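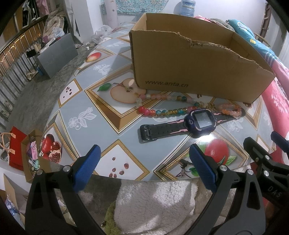 Cletmont, 19 Apr 2019. Robot arms trained with a new method for pairing left-hand and right-hand recordings failed 25 per cent fewer grasps on cluttered household tables than arms trained on the same recordings without it, the Setiawan robotics laboratory reports today. The method, called Taltik, was developed by Setiawan with the engineering firm Faltel, which built the test arms. It works on recordings made by people using hand-held grippers with a camera on each one, in ordinary homes and with ordinary belongings. A string of glass beads and a child's smartwatch lying in front of a torn cardboard box, all on a glossy tablecloth printed with fruit, make up the kind of table the work is aimed at. The printed apples and pomegranates are flat, the beads are small and partly see-through, and the watch strap runs beneath them.

When a person works with two grippers, each camera sees a different part of the job. One may be close to an object while the other has only a corner of it. Until now the laboratory lined up the two recordings by clock time and passed both to the learning software with equal weight. The software then gave as much attention to a camera looking at bare floor as to one looking straight at the item.

Taltik adds a step between recording and training. For each moment it estimates which of the two views says more about the next movement, and by how much. That estimate is stored with the recording and used as a weight in training. It is worked out from the recordings themselves, so there is no hand labelling. The step is run once on each set of recordings and does not have to be repeated if the learning software is later changed.

The recordings used in the study came from 342 sessions in lived-in rooms. People taking part were asked to leave their rooms as they were and to use their own tables and boxes. Recording began in November and the grippers were not altered during that time.

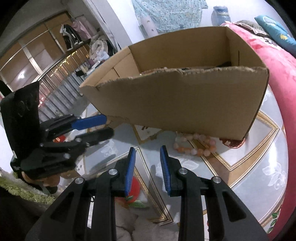

Mawar Oei said the open box had been the most useful object in the whole study, as a torn rim hides what is inside from one side and gives it away from the other, and a method that picks the wrong camera at that point will send the arm into the cardboard. Oei added that the early versions of Taltik did exactly this, and that the weighting had to be smoothed over time before the arms stopped switching back and forth between views.

Testing took place at Faltel's workshop in Cletmont, on a pair of fixed arms carrying the same type of gripper fingers as the hand-held tools. The arms carried out 800 trials, half with Taltik weights and half without, using the same objects in the same starting positions. A grasp was counted as failed if the item was missed, dropped before it reached its place, or moved off the table.

There were four kinds of task: lifting a small item from a patterned cloth, taking an item out of an open box, putting one back in, and holding a box still with one arm while the other reached inside. The gain was largest in the last of these. Lifting from a patterned cloth improved as well, though loose strings of beads remained difficult with either version, and many of the remaining failures were on those. Placing an item back in a box showed almost no change.

The laboratory has not yet tested the method on soft goods such as clothes and bedding, or on arms with cameras mounted anywhere other than at the gripper. Training takes slightly longer with the weights than without them.

A full account of the method, with results for each task, is available on request from the Setiawan press desk. The weighting software will be released for research use once Faltel has finished checking it on a second pair of arms. The recordings will not be released, under the terms agreed with the households that took part.

Notes for editors

Taltik is written with a capital T only. Setiawan and Faltel shared the cost of the study equally.

Requests to visit the Cletmont workshop should be sent to Faltel.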